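Skirari folding line at Fostov: questions from staff

Applies to sorting, finishing and packing at the Radico garment care plant in Fostov, and to staff who have signed up for demonstration work. Terms of employment are in the site agreement. Where this page and the agreement differ, the agreement applies.

GENERAL

What is being installed?

Skirari is a folding cell with a feed table, a pair of arms and an outfeed belt. It picks up a single garment, spreads it, folds it and moves it to the belt. It does not wash, press, inspect or pack. The first cell goes in at the end of the finishing hall in October, in the bay where the old shirt press stood.

Which garments will it handle?

Towels, pillowcases and T-shirts in the first phase. Knitwear follows when the fold quality meets the same standard applied to hand folding. Coats, lined garments, anything with loose trim and anything tagged for repair stay with the finishing tables.

Why is knitwear a separate phase?

A woven shirt holds a crease and lies flat when released. A knit stretches under its own weight, the sleeves twist, and ribbing rolls back at the hem. The grip point matters more, and so does the speed of the pull. A fold that works on one sweater can leave the next one with a stretched shoulder. The cell needs more demonstrations for knits than for flat goods, on more kinds of surface.

Will the cell run overnight?

No. It runs during the two staffed shifts and is powered down at shift end. An operator must be in the bay whenever the arms are enabled.

DEMONSTRATION WORK

What is demonstration work?

A trained employee performs a garment task while holding a gripper in each hand. The grippers have the same finger geometry as the arms in the cell. The movement is recorded and used to train the folding software. No robot arm is present during a session. The person holding the grippers makes every decision on where to pinch, when to let go and how to turn the garment over.

Where does it take place?

Partly at a table in the plant and partly in furnished rooms, on beds, chairs and sofas. Patterned bedding, clutter and uneven light are acceptable. A model trained only on the plant's white tables did poorly when the table cover was changed, and the range of settings was widened after that.
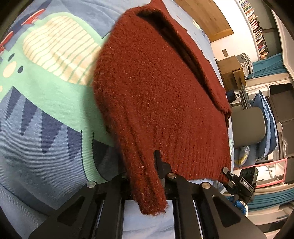

Rooms do not need to be tidied before a session. Remove items that show a name, an address or a face, and clear enough floor to step around the work surface without catching a cable or strap. Pets and children stay out of the room while recording is on.

How long is a session?

50 minutes, including setup. The grippers are heavier than they look after the first few garments, and the limit is there for the wrists and thumbs. Two sessions per shift is the maximum. It may not be raised by agreement between an employee and a shift lead.

Do I have to be a fast folder?

No. Steady movement at normal working speed is what is required. Quick corrections, jerks and very slow placement are all harder to use. If a garment slips, pick it up again and continue. Recoveries are useful material and are kept.

How should I handle a sweater with the grippers?

Follow the knitwear sheet issued at training. The main points:

Lay the garment down before closing the grippers on it.
Pinch ribbing at the hem or cuff. Avoid single layers of body fabric.
Lift sleeves clear of the fingers before moving the body.
Open the fingers fully before withdrawing. A half-open finger catches loops.
Between garments, check the pads for fiber and wipe them with the dry cloth in the case.

Is a sleeve across the gripper a fault?

Only if fabric enters a pivot. Fabric lying over the mechanism can be lifted off by raising the other hand. If a thread or loop is caught, stop the recording, release the finger by hand and note the garment on the session form.
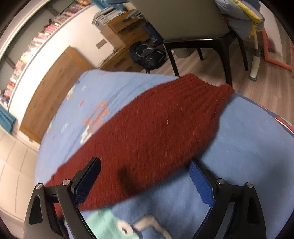

Knitted garment on a bedsheet, gripper fingers open.

Whose clothes are used?

Plant test stock, or your own if you prefer. Customer garments are never used for demonstrations. Damage to your own garment during an approved session is reimbursed on presentation of the session form. Wear such as pilling is not treated as damage.

How many demonstrations exist so far?

1,465 had been accepted when this page was last revised. Rejected recordings are deleted and are not counted. The most common grounds for rejection are a hand entering the work area without a gripper and a session started before calibration.

Is demonstration work paid?

Yes, at the finishing rate plus the skill supplement, inside normal hours. Travel between the plant and a furnished room counts as working time. Time spent on rejected recordings is paid in the same way as time spent on accepted ones.

JOBS AND HOURS

Will folding jobs be removed?

The folding stations for flat goods will be reduced as the cell takes over that flow. The people at those stations move to inspection, knitwear, cell operation or demonstration work. The site agreement excludes compulsory layoffs connected with the cell for its full term. What happens after that term has not been negotiated, and this page cannot answer for it.

What does a cell operator do?

Loads the feed table, clears mispicks, changes finger pads, checks folds against the sample board and logs stops. The operator decides when to take a garment type off the cell and send it back to the tables. That decision does not need approval and is not held against the shift's output.

Can I refuse to be trained as an operator?

Yes. Operator training is offered by length of service in finishing. Declining keeps your place on the list for the next round.

Will the pace at the tables change?

Hand folding targets stay as they are. The cell's output is reported separately and may not be used as a comparison figure for individual employees. Hiba Yammine, who represents finishing staff on this question, asked for that wording to be added and management agreed to it.

Expect the mix of work at the tables to change, though. With towels and pillowcases gone, what remains is slower and needs more attention – sweaters, dresses, items with special instructions. Several people in the trial said that the easy items had been their rest between difficult ones. Rotation between tables and inspection was introduced in response and is under review.

RECORDINGS AND PRIVACY

What is recorded?

Wide-angle video from the gripper, finger opening and hand position. Sound is not recorded. The video takes in much of the room as well as the garment, so check what is on walls and shelves before you start.

Can recordings be used to assess my performance?

No. Files are stored under a session code. The list linking codes to names is held by payroll and is used only for pay.

Can I withdraw a recording?

Yes, until it has been included in a training run. Send the session code to Norbert Vondráček. After inclusion, the file can still be deleted from storage, but its effect on the trained software cannot be taken out separately.

SAFETY AND EQUIPMENT

Can the hand-held grippers injure me?

The closing force is low, as it comes from your own hand. The hazards are pinched skin at the pivots and strain from long use. Keep fingers behind the guard line, tie back loose sleeves and report soreness that is still there the next morning.

What stops the arms in the cell?

The door switch, the light curtain at the feed table and the red button on either side of the bay. After any stop the operator must restart at the panel. Nobody reaches onto the feed table with the arms enabled, including to straighten a garment.

Who maintains the grippers?

So-ying Yang, at the tool crib. Return both grippers of a pair together, even if only one is faulty. They are calibrated as a pair, and a gripper with a substitute partner gives unusable position data. Do not tighten pivot screws yourself.

A pad has come loose during a session. Can I continue?

No. Stop, bag the pad and return the set. Glued pads change the grip width.

CONTACTS

Training places and rotation: Morven Tennant, finishing office
Recordings and withdrawal: Norbert Vondráček
Staff representation: Hiba Yammine
Grippers, pads and cases: So-ying Yang, tool crib
Pay and session forms: Vendula Ďurica, payroll

Questions not covered here can be left in the box by the time clock or handed to a shift lead. Answers are added to this page at the next revision.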